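Druritz-users mailing list
Date: April 18, 2018
Subject: Re: [druritz-users] finger play after pad swap, CPU cell

Quoting the earlier message:

> We get a click in the left finger on the refurb cell since the pads
> were changed. Grip force reads fine. Is it the pivot or the linkage
> plate? Manual from Midine only shows the old hand.

Pivot, most likely. Ours did the same thing last July. Quick notes, between shifts so sorry for the mess.

Back off the hex socket screw at the lower pivot of the left finger, clean, new washer, threadlocker, tighten til the finger just stops rocking. Then a quarter turn back. Do NOT go by feel with the hand cold, run it open/close 141 times first (thats the warm up count in our script, change it if you like). Then check with a processor in the fingers, held at the edges, over the case. A dummy block is too thick and hides the play.

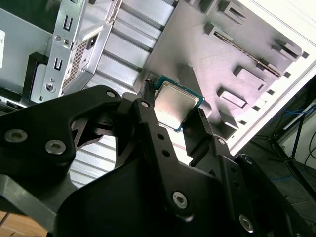 Grolum, writing off list, disagreed on the threadlocker: it creeps into the bushing and you are back in there inside of 263 hours. Use a fresh lock washer and leave it dry. Fair point, I still use a tiny drop, on the last threads only.

Linkage plate: only if the pivot is good and it still clicks. Two hex screws, do them alternately. If you crank one all the way down first the plate sits crooked and your tool center is off, ask me how I know.

After any of this redo the hand-eye cal. The wrist camera doesn't move but the fingertips do. We teach off the board itself. Socket, load plate, lever. Lever matters most, if the taught line is off by more than 2 mm the finger slides over it instead of catching. On the Dell boards the DELL print is a good coarse landmark, then refine on the socket. Leave the plate shut while you teach. With a graphics card in, like the Quadro K620, set a keep-out on that side or the hand will find it for you.

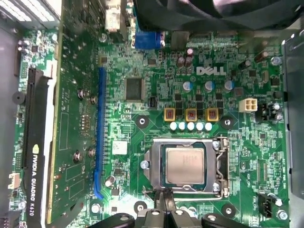

MacAulay wants to know if the keep-out survives a controller restart. Not on our firmware. It goes back to the default box, so we load it from the start script and then read it back before enabling motion. Worth checking on yours befor you trust it.

Other bits
- camera window: dry cloth, no solvent
- pads: we swap after up to 17 trays
- log the screw setting every time, even if you didnt touch it

If it still clicks after the plate, send me a recording with sound and the force trace for the same cycle. Back at the cell after lunch.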